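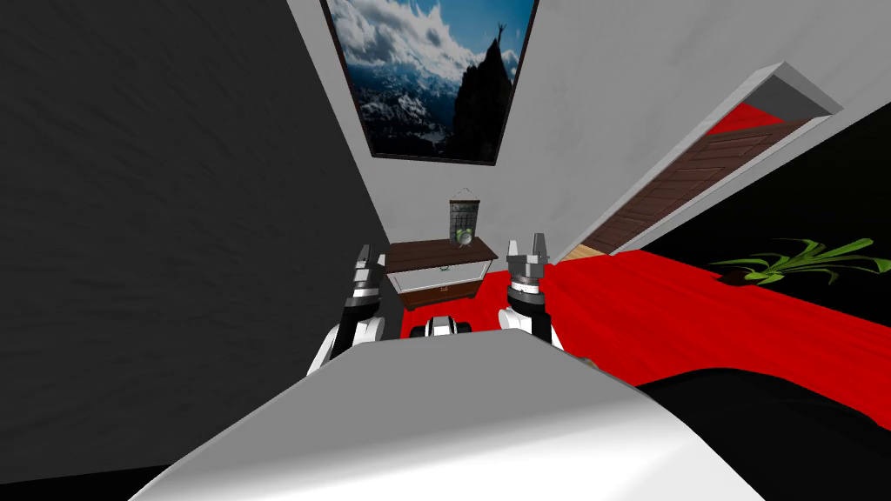
White wall, dark wall, one painting up.

Let renters bang in a nail

Writing this quickly, the lease renewal is sitting next to me and has to go back by five o'clock, and I've got stuck on clause 26 again. Same clause as last year. "The tenant shall not affix any nail, screw, hook, adhesive or like fixing to any wall, door or ceiling." Or like fixing! So I own eleven kilos of framed pictures and they live behind the couch.

My view, for what it's worth. A person paying rent on a home should be able to put a picture on the wall without writing to anybody. A nail. A picture hook. A screw and a plug if the thing is heavy. Fill it when you go, dab of paint, done. I don't think this is a radical position but you should hear people at the Wosedham end of my family when I bring it up.

The argument against is always damage. OK. Let's talk about damage. A picture hook leaves a hole you could plug with a bit of toothpaste (don't, use filler, the toothpaste goes yellow). Compare that to what we're trusted with already. We're trusted with the stove. The hot water. We can run a bath on the second floor and wander off to answer the phone. I've got a key to the meter box. I can have a dog now, in this lease, a large one if I like, with paperwork. But a nail, no.

And the rule doesn't even save the walls. That's the bit that drives me up one. What people do instead is use the stick-on strips, on the quiet, and the strips are worse. I had Gistik hooks in the hallway of the old flat in Sarisholm, the white ones, rated for far more than I hung on them. Held for months. Then one night in March a crash at two in the morning and there's my grandmother's mirror on the floorboards and a patch of paint the size of a playing card gone with it, right back to the plaster. A nail would have held that mirror until the building fell down. The patch cost me a good slice of the bond. The nail hole would have cost me a teaspoon of filler.

Jaanus Šimkus did the painting when I moved out of there. He's been doing end of lease jobs for a long time, and I asked him straight what he'd rather find, nails or strips. Nails, he said, didn't look up. Nail holes he does with a thumb, on the way past. With strips he's sanding and patching and then the patch shows so he's painting the whole wall corner to corner, and somebody is paying for that, and it isn't him. He said the owners never ask him this. They ring about the oven.

Now, the owners. I know some. My aunt is one, she has two units and she worries about them like they're children. Her worry is the tenant who goes mad. Forty hooks, a shelf ripped out, a telly bracket bolted into nothing. Fair enough, that happens. But that person is doing it already! Clause 26 didn't stop them. It stops me, and the sort of people who read leases. A rule that only catches the careful ones is a pretty poor rule, and it's got a cost which doesn't show up on her side of the ledger.

The cost is you don't settle. I mean it. I've rented since I was nineteen and I can tell you which places I lived in and which ones I stayed at. The difference wasn't the size or the light or the kitchen. It was if I'd got something up on the wall. The place over the bakery, the landlord handed me the hammer himself, an old bloke, he said put em where you like love and try not to hit the wiring. I stayed there longer than anywhere. I weeded his front strip without being asked. I reported the slow leak under the sink the day I saw it. You look after a place when you've been let in properly, and I reckon that's worth more to an owner than any amount of unmarked plaster.

Macarena Cifuentes, downstairs from me, has a different fix. She leans everything. Big prints along the skirting, small ones on top of the bookcase, one on the back of the toilet. It does look good, I'll give her that, sort of like a gallery where they're about to open. But she's got a toddler arriving in the winter (her sister's, on loan while the sister works) and leaning glass at toddler height is not a decorating choice any more. She emailed Krishnan, who manage our building, and asked for permission for two hooks. In the lounge. She even drew a little plan. The reply was that they'd refer it to the owner. Then that the owner would like photos of the proposed artwork. The artwork! As if the hole would be different for a landscape.

She sent the photos. Still waiting.

I know the law is supposed to be moving on this and in some places it's moved. Usually the words are something like "consent must not be unreasonably refused", and I can hear the drafting room patting itself on the back. It's no good though, if you still have to ask. Asking is the problem. Plenty of people won't ask because they don't want to be the tenant who asks for things, not with the renewal coming, not with the rent where it is. They'd sooner keep their heads down and look at a blank wall. So flip it. Make it a yes unless there's a real reason -- asbestos, heritage plaster, a wall full of pipes -- and make the owner write the reason down at the start, in the lease, where we can both see it.

And a fair standard for leaving. Filled, sanded, near enough on the colour. Owner leaves a half tin of the wall paint in the cupboard with the lid labelled. That would fix most of it on it's own. I've never once been left the paint. I've stood in the hardware shop with a flake of wall in a sandwich bag going this one? or this one? They had a whole fan of whites. Warm white, antique white, some white named after a bird. I picked wrong.

People say get a rental-friendly hobby, buy an easel, put your pictures on your phone. Somebody really did say easel to me. I've got a watercolour of a jetty that my uncle did the summer before he got crook, and it isn't very good, the water's the wrong way round, and I'd like to see it when I walk in with the shopping. That is the whole request. One jetty, eye level, next to the door.

Twenty to five. I've crossed out clause 26 in pen and put my initials beside it and written "happy to discuss". Probably they'll send it back. If they do I'll post what they say, and if anyone has got one of these struck out before, tell me how you worded it becuase I was making it up.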